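I did my placement at Clollwood, where they take in old office desktops and get them ready to go out again. My project was meant to be about the robot arm, but I ended up far more interested in the people who work beside it!

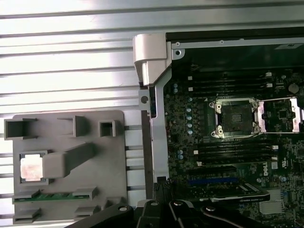
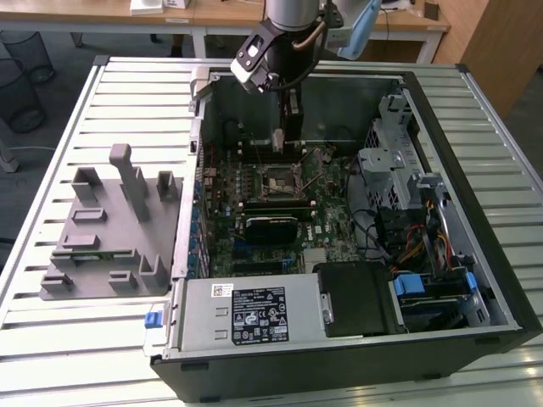 Issue 8, p. 31

The job on the bench is processors and memory, with the case open and the spare parts set out on a grey tray next to it. Before the arm came, Olga Sepúlveda did all of this by hand (355 machines in her best month, she told me, and very sore thumbs). Now she sets up the tray, checks the sockets and deals with whatever the arm gets stuck on. She likes the rest for her hands but misses chatting across the bench – you have to watch the arm, so you talk less.

Muireann Dunne, my supervisor, had 3 people retrained in January. Two enjoy it. The third asked to go back to packing, and I can see why, as a lot of the day is waiting. I'd have liked to ask the night shift too, but my bus home was at half past five.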